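Shelving Is Still Hard for Machines

Posted May 2, 2021

Filed under: manipulation, chores

I keep a spreadsheet of household tasks and whether I think a machine can do them. It has 319 rows. Most of the entries are small: close a drawer, hang a mug, put a box on a shelf. I started it in March after a long argument in the comments about a Rakari demo video, and I have been filling in the last column ever since.

The column has three values. "Yes" means a machine can do the task in a home it has never been in. "Lab" means it can do it on a bench that was set up for it. "No" covers the rest. At present there are 27 rows marked yes, and most of those are floor cleaning broken into small pieces.

Putting a box on a shelf is marked lab. People write to me about this row more than any other, usually to say that warehouses solved it years ago. Warehouses solved a different problem. A Billex storage aisle has one shelf depth, one shelf height per level and bins with a known lip. The machine approaches straight on. Home furniture has cubbies of several sizes, doors that open into the work area, and a lamp standing in the bay below the one you want.

A flat box in a narrow compartment is a good case to think about. The opening leaves little room for the fingers, so the grip has to be on an outer face or near the front edge. The box tilts in the grip. If it touches the side wall of the compartment on the way in, it rotates further, and the controller has to tell that contact apart from the box reaching the back. A person does this by feel and barely looks.

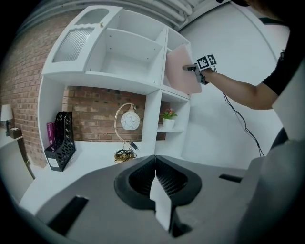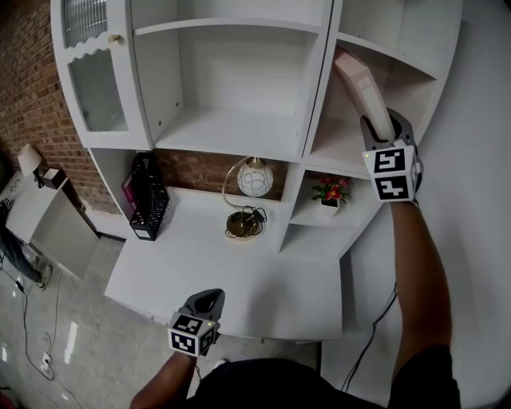

Where the numbers stand

Prulum published a set of shelf trials that I have been working through. It lists 1,926 attempts with boxes, books and small pots, all on home-style furniture. I sorted the failures by hand, which took two evenings, and the grasp was seldom the cause. The usual failure came at the opening: the object caught on a shelf edge and the arm either stopped or kept pushing. The second most common was contact with something else on the furniture while the arm was moving in.

The part I would like to see reported is time. A person shelves a box in a couple of seconds. The median in those trials was 19 seconds for the ones that worked, with the shelf location given in advance. That is acceptable if you are out of the house. It is less so if you are waiting to use the desk.

Pacheco takes the other route and sells a wall unit with fixed slots and matching trays, so that a simple arm can serve it. I expect it works. It also means buying your furniture to suit the arm, and I have left it out of the spreadsheet for that reason.

Changes this month

"Box to open shelf, clear approach" stays at lab. I have split off "box to narrow compartment, objects nearby" as its own row and marked it no. "Remove box from narrow compartment" is also a separate row now, marked lab, with a note that pulling is more forgiving than pushing when the box is tilted. Lamps with loose cords get their own row next time.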